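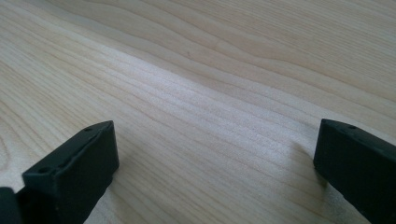 Shayne McAlister holds that wiping a bare tabletop is the one chore a machine can be left alone with today, and that everything after it (crumbs, cups, a folded napkin) still needs a person in the room. Wouter Martens disagrees on the first half: a shiny surface fools the sensing often enough that he would stay in the room for that as well. This section follows the stricter view.

## 4.3 Surface setup for table tasks

The Kaven arm with the Dustora software handles three table chores: wipe, pick up, and set down. Wipe and set down are released for supervised use. Pick up is a trial feature and is off by default.

### Before you start

- Clear the table. The wipe routine does not move objects out of its path.
- Lock the casters on the base.
- Confirm that the software build is 827 or later. Earlier builds do not store the surface profile.

### Procedure

1. Open the gripper fully and leave it empty.
2. Move the arm by hand until both fingertips are over the part of the table to be worked.
3. Select **Surface > New profile**. Keep hands off the arm for 20 seconds.
4. Check the live view for glare. Pale, smooth wood can return a bright streak under a ceiling light. If the streak crosses the work area, turn the base or dim the light, then repeat step 3.
5. Select **Grain check**. Strong wood grain may be reported as stains or as cable. Mark each false report as **Surface**.
6. Run **Touch test**. The fingers close, lower until they meet the table, and lift again.
7. Save the profile under the name of the room.

**Note:** A profile is valid for one table only. Repeat the procedure after refinishing or waxing.

**Caution:** Do not run the touch test on glass. The height reading is unreliable – the fingers may strike the surface at full speed.

### What to expect

In the De Graaf test kitchen, wipe finished without help in 90 percent of runs on bare tables. With objects left out, the rate was nearly half that. Most stops came from thin items lying flat, such as paper and teaspoons. The arm has no routine for liquids deeper than a film, and it does not rinse its own cloth.

Plan on a person within reach of the stop button for every run. If the arm stops with error 7, the profile and the table do not match; go back to step 1. For Bruritz cloth pads, see section 4.5.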